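Vivport Shared Kitchen Storage and Tray Service
Progress report to the Skorklow Fund
Reporting period ending in March
Submitted April 21, 2021
Prepared by Isla Pryor, Project Lead

1. Purpose of this report

This report covers the second stage of the grant awarded for improvements to the way condiments, drinks and small pantry items are stored and served at the Vivport residence. The first stage dealt with shelving and labels and was closed in our previous submission. The present stage concerns the serving trays, the containers placed on them, and the routine by which the trays are set out before meals and cleared afterward.

2. Work completed

The residence serves meals in 3 dining rooms. Before the grant, bottles and jars were carried out one by one from the main pantry, and many remained on the tables overnight. Under the new arrangement, each group of tables has its own tray, which is loaded in the pantry, carried out as a unit and returned the same way. A total of 24 trays have now been purchased and are in daily use.

Raed Abou Jaoude, who supervises the pantry, drew up the standard layout with the serving staff. Tall bottles go at the back corner, shorter bottles and jars go beside them, and the front of the tray is kept clear for spoons and napkins, which are added last. Any container that is not on the list for that meal stays off the tray. Staff asked for this last point to be stated in writing, and it has been added to the pantry sheet. 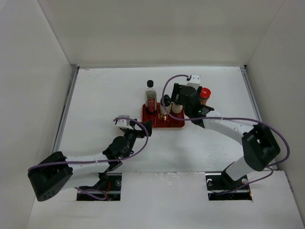

Red tray with containers set toward the back and the front left clear; the red-lidded container stands off the tray, to the right.

The glossy finish of the trays was discussed at some length. It wipes down easily, and the rounded corners are simple to clean. It does, however, allow containers with a narrow base to slide when the tray is carried at an angle. Devendra Grewal tested non-slip liners from two suppliers during March. The liners from Cuvwood held the bottles in place but curled after repeated washing, and we do not recommend them at the present price. A second type, supplied by Tiwari, remains on trial in the smallest dining room.

3. Training

All 14 members of the serving staff have completed the short training session on loading, carrying and clearing. Sessions were held in the pantry between the lunch and dinner services so that no extra hours were required. The evening team asked for a printed copy of the layout at eye level next to the tray rack - this has been provided.

4. Matters outstanding

Clearing remains less consistent than loading. On weekends in particular, trays have come back with containers belonging to another table, and the pantry team has had to sort them again before the next meal. Raed Abou Jaoude has proposed a colored mark on the base of each container to match its tray. We intend to try this in one dining room before making any wider change.

Lids also require attention. Several jars were bought without spare lids, and replacements do not always fit. We have asked the supplier to confirm sizes before any further order is placed.

5. Budget

Spending on trays and containers is within the approved amount. The line for liners is largely unspent, pending the result of the trial. We request permission to carry this balance forward for 6 months. No other change to the budget is sought.

6. Next steps

The liner trial will be concluded and its results sent to the Fund in writing. The marking of containers will begin once the materials have been delivered, and Devendra Grewal will keep a record of trays returned with missing or misplaced items. Questions regarding this report may be addressed to Isla Pryor at the Vivport office.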